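Gurenex Cable Handling Kit: Set-up Guide
Section 4. Fitting the gripper and routing the cables

Reading time: 4 minutes
Print this page | E-mail this page

This section covers the Gurenex kit on a single bench-mounted arm. Read Section 3 first if the arm has not yet been fixed to the bench. You will need the hex key set from the accessory box and two cable ties.

CAUTION: Switch off the arm at the controller before you put your hands near the fingers.

4.1 Checking the grip

1. Open the fingers fully with the jog buttons.
2. Hold the taped end of the practice tube between the finger pads.
3. Close the fingers at the lowest force setting, then raise it one step at a time until the tube stays put when you let go.
4. Write down the setting. You will enter it in step 11.

Note: Rough pads hold a smooth tube better than worn ones. Change the pads after 170 hours of use.

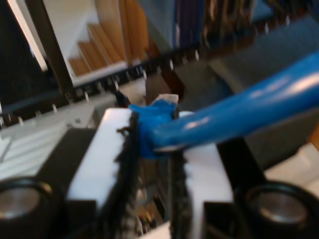
UDANPORT, April

Revised by Cuiping Liao for the Yan controller. Owners of the older Pestumska controller should keep to the printed guide for steps 9 to 11.

4.2 Routing the cables

5. Run the thin black cable down the side of the arm and leave a loose loop. The loop must not pull tight at any wrist position.
6. Fix the cable to the arm with one tie. Trim the tail of the tie.
7. Bring the blue Ethernet cable in from the side and push the plug in until it clicks.
8. Turn the wrist slowly by hand through its full range. If either cable catches, cut the tie and start again at step 5. 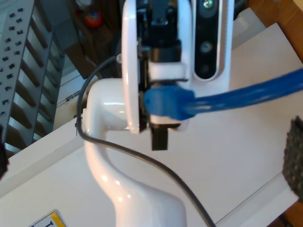 CAUTION: Do not shorten the loop to make it look tidy. A short loop puts strain on the connector each time the wrist turns.

4.3 First run

9. Switch on the controller and wait for the steady light. This can take almost 20 seconds.
10. Select Set-up, then Reach, and enter 510 mm.
11. Enter the grip setting from step 4 and press Save.
12. Run the test cycle at slow speed with one hand near the stop button.

If the test cycle stops with a cable fault, check the Ethernet plug before changing any settings.

Go on to Section 5, Teaching positions.

We use cookies to remember your language and region. Accept | Manage settings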